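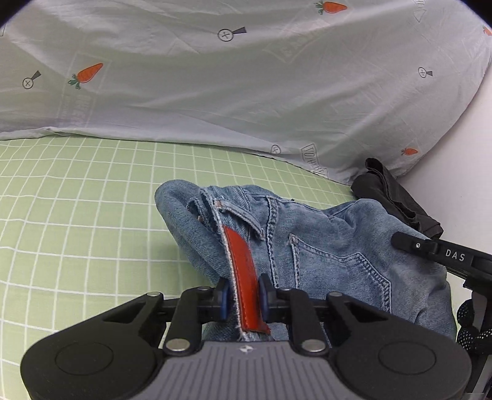
Figure 3. Grasp on the leather tab at the waistband of a pair of jeans, hand-held gripper, bedroom setting.

3.2 Rules for choosing the grasp point

Garment handling was recorded under a written protocol, revised once in November after the first sites had reported back. The protocol covers where a garment may be held, how firmly, and when a recording must be thrown out. It applies equally to the hand-held tool and to the arm used for replay at the Omstead site.

Operators were told to close the fingers on a stitched part of the garment wherever one could be reached. Tabs, hems and waistbands were allowed. Belt loops were not, as the finger pads tend to slip through them on opening. A single layer of cloth was allowed only where no seam lay within 15 mm of the chosen point. As Figure 3 shows, a small tab sewn to the waistband meets the rule.

Both pads had to touch the part being held before any lift began. If bedding was caught along with the garment, the operator opened the fingers and started again, and the attempt was marked as a fault. After 3 faults on one garment the recording was closed and the garment laid out afresh.

Of 181 recordings checked against the protocol, 6 were rejected, all for lifting before both pads were in contact. The checks were made by one reviewer (Chibuzor Ogunleye) at Trestetia, working from the video alone. Force readings were not used at this stage, and their treatment is set out in Section 3.4.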